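`arkis-bimanual` holds the recordings from our comparison of two gripper controllers, Gurel and Noser, on a two-arm bench cell. The task family is cardboard handling: one arm holds the piece, the other works against it.

## Contents

- 129 episodes, split between the two controllers
- joint positions and gripper commands for both arms
- fixed-camera colour video
- per-episode notes in `notes.csv`

## Cell

Both arms are mounted on a single black rail and face each other inside a light-walled enclosure. Cabling is routed over the top of each arm with slack at the wrist. Check the slack before homing; a tight loop shifts the wrist zero. 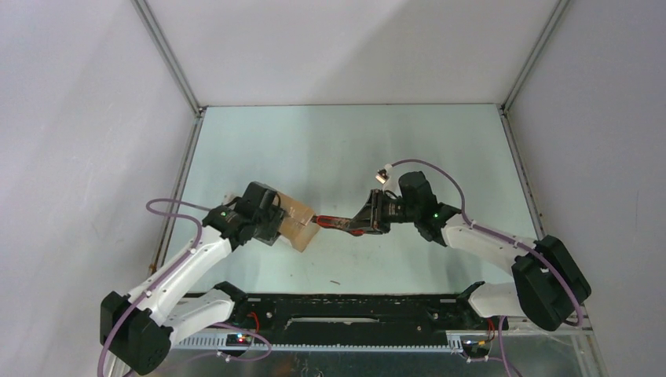

*Cardboard between the two grippers, left arm and right arm both extended.*

## Controllers

**Gurel** closes to a position setpoint and holds. Stiff, repeatable, crushes thin board if the setpoint is too low.

**Noser** closes on motor current and backs off at a threshold. Gentler on board, slower to settle, and sensitive to the colour of nothing but the supply voltage, so log it.

Switching controllers requires a power cycle of both arms. Arm calibration is stored per controller in `calib/`; do not copy files across.

## Running a trial

1. Load the config with `dramani load configs/board.yaml`.
2. Home both arms and confirm the green gripper lights are on.
3. Place the cardboard within reach of the left arm and start recording.
4. Close the left gripper on the cardboard, then bring the right arm in until its tool meets the side of the box.

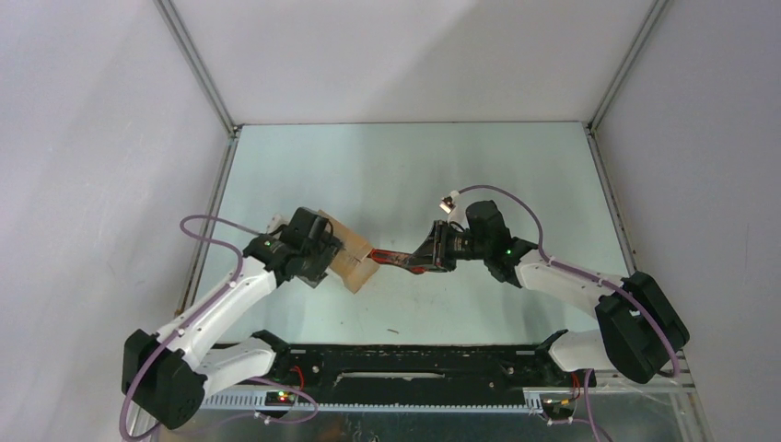 5. Hold for 2 seconds, release, and stop recording.
6. Enter the controller name and supply voltage in `notes.csv`.

## Known issues

- Gripper current is unfiltered in the Noser episodes.
- Camera and joint timestamps come from separate clocks. Use `align.py` before training on both.
- Cardboard was reused between episodes, so its stiffness is not controlled.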